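Bagging groceries at Leno: a visit to the Rundance open day

Posted 30 August 2020

I went to the Leno open day expecting to be sold something, and I was, though not as hard as last time. Regular readers will remember my write-up of the Drirnex hall in December, where a machine folded the same towel for an hour while a man in a fleece vest talked about the end of housework. Leno is a smaller outfit, it has one floor of a converted print works, and the coffee is better. The parking is worse. Give yourself extra time if you come by car, and ignore the sign for deliveries, which takes you around the block and back to where you began.

The project on show was called Rundance. The pitch, as printed on the handout, is that anyone can teach a robot a chore in an afternoon. You take hold of a controller, you do the job through the robot's arm, you do it again, and again, and after enough of that a program is trained on the recordings and has a try by itself. No code to write. The chore they picked for visitors was packing groceries into a bag.

Our guide was Antigoni Rallis, who runs the teaching sessions and was the one person all day who answered what she was asked. I asked her how many demonstrations it takes. The handout says 50. She said 50 gets you something that works when every item is where it was during the teaching, and that the figure she plans her weeks around is 88 for each arrangement of the table. I wrote both down. The handout did not mention arrangements.

The setup is plain: a white table, a white cloth hung behind it, a brown paper bag standing open, and a small spread of shopping in front and to the left of it. One operator drives the arm. Everyone else stands behind a line of tape and tries not to lean on things.
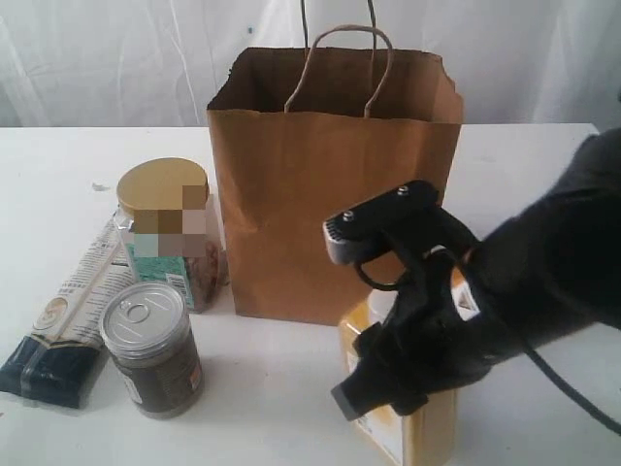
What struck me first was how slow it is. I don't mean that as a cheap shot, because a careful person doing a new job with somebody else's hand would be slow too. But the promotional clip playing in the lobby was sped up, and the only notice of that was in small type in the corner. At the table you get the true pace. The operator lines up, stops, backs off a little, lines up again. Boxes seemed to suit the gripper fairly well, with flat sides for the fingers to sit against. Floppy packets looked like another matter, and I'd have liked to see more of them tried.

I asked for a turn and got one. You hold a handset made by Ueda, or at any rate with a Ueda sticker on it, and the arm goes where your hand goes. For the first minute it's a pleasure. Then you try to get hold of something and find out how much of ordinary shopping you do by feel. I could see the groceries perfectly well. I could not tell whether I had one. I had five tries and managed to put 3 items in the bag, one of them sideways, and I knocked the bag over with my elbow, meaning the robot's elbow. Rallis said the failed tries are thrown out before training. I asked if somebody goes through the recordings and decides which those are. Yes, she said, she does, in the evenings.

That seems to me the part of the story that gets left off the handout. "An afternoon" covers the time with the handset. It doesn't cover the sorting afterward, or setting the table back between runs, or the training itself, which they leave going overnight. It doesn't cover the bag either. A paper bag gets tired. The rim crumples, the sides start to lean, and at some point you are teaching the robot about a different bag from the one you began with. I raised this and was told that variety is good for the program. Perhaps it is. I have heard the same answer given about bad lighting, loose cables and a wobbly table, and I'm starting to think variety is what they call whatever they haven't fixed.

A man next to me who packs orders for a living wanted to know what order the things go in. Cans on the bottom, he said, and jars next, with anything soft on top, or you get complaints. It was a fair question and it led to the most useful ten minutes of the visit. The program has no rule about cans. If the operators happen to put cans in first, then cans first is what it picks up, and if one operator does it one way and the next does it another, it picks up a muddle. Rallis now gives each operator a written order to follow. I asked to see it and she showed me, one side of a sheet of paper, much corrected.
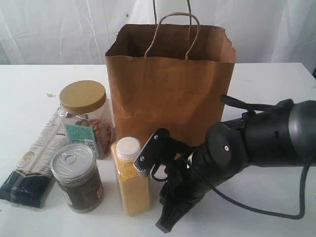

We then went upstairs for the talk, which I'd skip if you're short of time. Slides, a chart going up to the right, a good deal about stores and warehouses and kitchens. I asked what happens when you swap the bag for a crate, or turn the table around, and the speaker said generalization was an active area. I took that to mean you teach it again. Someone asked about price and was given a card with an email address on it.

The part I had come for was the robot working without anybody on the handset, and that was put off twice. When they did run it, late on, it went for the nearest item, closed its fingers a little short, and carried nothing at all to the bag with great care. Then it let go of the nothing and went back for more. The second run was better and got one item in. There was applause, mine included, and I'd like to know what the score would have been over a full day with no audience. I asked whether they keep that number. They do, but not for visitors.

I'll say this for them. They let the public hold the controls, and Drirnex never did. Driving the arm yourself for a few minutes is worth more than any talk, and I came away with some respect for the operators, who do this for whole shifts and are good at it. If you want to see skilled people move a jar by remote control, go. If you want to see groceries bagged by a machine that learned how, I'd leave it a year.

Practical notes: entry is free but you need to book. Tours run to roughly two hours, with a long stretch standing, and there are few seats on the ground floor. Children can have a go on the handset if they can reach the stand. Ask for Rallis's group if there's a choice, and do your asking at the table, as there was no time for questions after the last run.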